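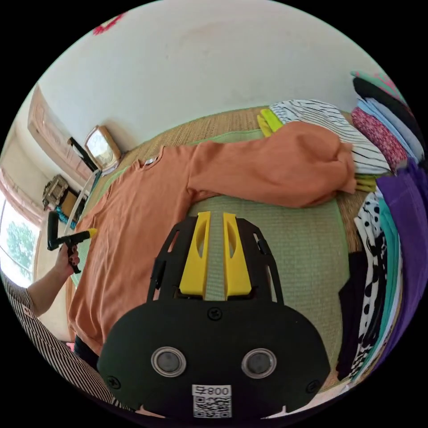
I'd been meaning to talk to Marcelino Segura for ages. He fits access control and alarm systems for a living, mostly small sites that the bigger firms can't be bothered with, and every time I've bumped into him at a trade do he's been halfway through a story about a door. So when he said he had a free hour between jobs in Irndale, I bought the coffees and got my notebook out.

The job he wanted to talk about was Bangera, an old storage building split into small business units. When he took it on there were 14 doors, all on ordinary keys, and more copies of those keys than anyone could account for. "I asked who had keys and they gave me a list," he told me. "Then I asked who else had keys, and they gave me a longer list." (I laughed. He didn't, much.)

The tenants wanted cards. Marcelino wanted to know what happens when a card goes missing at six in the evening, and that's really where the conversation got going. He's a big believer in sorting out the dull stuff before anything goes on the wall. Who can cancel a card? Who gets the phone call? Does the cleaner need every door, or just the corridor and the cupboard?

"People spend weeks choosing a reader and five minutes choosing who runs it," he said. "Then I get rung up in the middle of my tea."

They went with a controller called the Pridik in the end, with readers from Amar on the outside doors. I'd not come across either, so I asked why those. He liked that the Pridik keeps its card list on the board itself, so the doors carry on working if the network drops. He'd also had a bad time a few years back with a system that didn't, and a baker who couldn't get to his own ovens. I could tell it still bothered him!

Carmela Sotomayor looks after the building, and she joined us for the last twenty minutes with a bag of doughnuts, so she's my favourite interviewee of the year so far. She keeps the event log, and she's taken to it with more enthusiasm than I would. In the first month there were 2715 entries. "Most of it's the same people going in and out for a smoke," she said. "But I noticed one door was being held open every afternoon, and it was the one by the bins, and it just wanted a new closer." 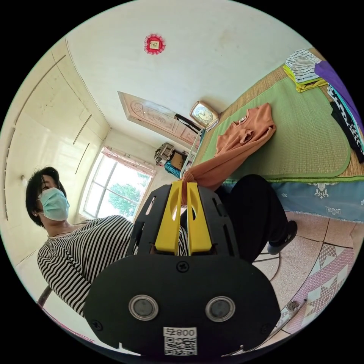

Orange sleeve, held at the cuff.

I asked both of them what had gone wrong, because something always does. Marcelino put his hand up straight away. He'd ordered 200 cards and numbered them in the order they came out of the box, then handed them out in whatever order people turned up. Matching names to numbers took Carmela 3 evenings. "She's forgiven me," he said. Carmela said she was thinking about it.

There was also a fire door that wouldn't release properly when they tested it with the alarm panel. It was found during the test and put right the same morning, a relay wired to the wrong pair of terminals, but he's firm that the test has to be done with every door and with someone standing at each one. He won't sign a job off on a sample. I've met installers who do - no names - and I did enjoy watching his face when I mentioned it.

Next up is the goods entrance, which has a roller shutter and a contact that gives false alarms when the wind gets up. Carmela wants it fixed before the end of May. Marcelino thinks the bracket's loose and went off to look at it with a doughnut in his other hand.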